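Section 3: Setting up the Budar trail stove

Find level ground. On the Nencombe ridge this may take longer than dinner.

1. Unfold all three legs until they click. Two clicks is a tripod with ambitions – start again.

2. Screw the canister on by hand. Stop when it's snug. You'll want it off again in the morning.

3. Set the windshield on the side the wind is coming from. It will move. So will you.

4. Open the valve a quarter turn and light from the side, sleeves rolled up.

Caution: never cook inside the tent. The porch counts as inside.

Note: above 3,460 feet the flame burns lower and water takes its time. Manon Bergeron, who tested this model as far as the Grekelthorpe hut, suggests bringing a book.

5. To shut down, close the valve fully and leave the stove alone for ten minutes before folding. It looks cool well before it is. 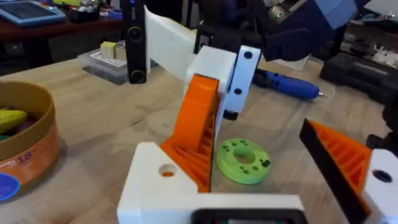
Can I leave the canister attached while I walk?

Take it off and put the cap back on. Valves get knocked open in rucksacks, usually next to the bread.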